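# Put the fruit where you can see it

I keep my fruit out. I have done it for years, and I think most households would waste less food if they did the same. The refrigerator drawer is a bad place for anything you want eaten, and the deep bowl on the counter is only a little better.

Last October I wrote down what we threw away. Fruit was the largest part of it by a long way. Over the month, 529 grams of plums alone went into the compost, nearly all of them from the bottom of a bowl. The apples did better. The carrots in the drawer had gone soft, and I had bought more carrots because I forgot they were there.

The standard advice is to plan better. You write a menu, shop from a list, and eat what you planned to eat. I tried it with the Ristero planner, the paper one with the tear-off shopping list, and it works for dinners. It does very little for fruit. People eat fruit when they walk past it and it looks good, and a list on the refrigerator door has no effect on that.

Bowls are the second problem. A deep bowl holds a lot, and that is why people buy them. It also puts weight on the bottom layer and hides it. A plum under three apples is going to bruise. When I lived in Idthorpe our kitchen had a big footed bowl in the middle of the table, and every week or so somebody found something furry at the base of it. We washed the bowl and filled it again.

Shallow trays and plates fix most of this. One layer, with a bit of room between pieces, and nothing on top of anything else. You can see a soft spot on the first day and eat around it. I use an old metal baking tray and whatever plates are free. The Ferham market sells a slatted fruit rack for 50 dollars, and I am sure it is fine, but a tray does the same job.

The objection I hear most is space. Our kitchen counter is 1,370 millimeters long with a kettle and a toaster on it, so I take the point. My answer is that the sorting and the storing don't have to happen in the same place. When the shopping comes home I spread it out on any flat surface, go through it piece by piece, and then decide what goes where. A table will do. A bed will do, with a sheet of plastic wrap under the food to keep the covers clean. 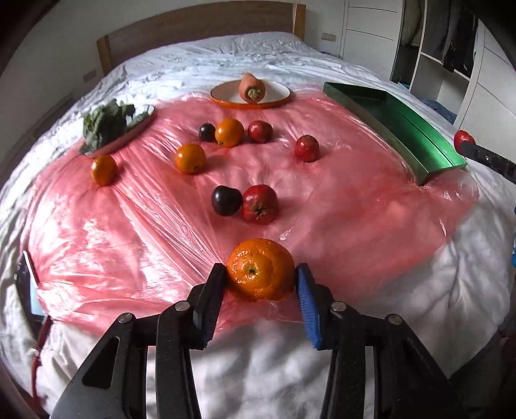

Sorting takes me 5 minutes. Anything marked or soft goes on the plate for today. Firm apples can wait, and if the counter is full they are the one fruit I will put in the refrigerator without complaint. Citrus keeps well enough on the tray. Plums need watching every day once they start to give.

Greens are the exception to everything above. They wilt if left out, and I put them away as soon as I have looked them over – in a box with a paper towel, at eye level, never in the drawer. Carrots go in the same box. Nouri, the small grocery near us, sells its carrots loose, so I now buy two or three at a time and that has ended the soft carrot problem in our house.

I don't claim this saves a fortune. It saves a few plums a week, and the fruit gets eaten while it is still good. The drawer has jars in it now.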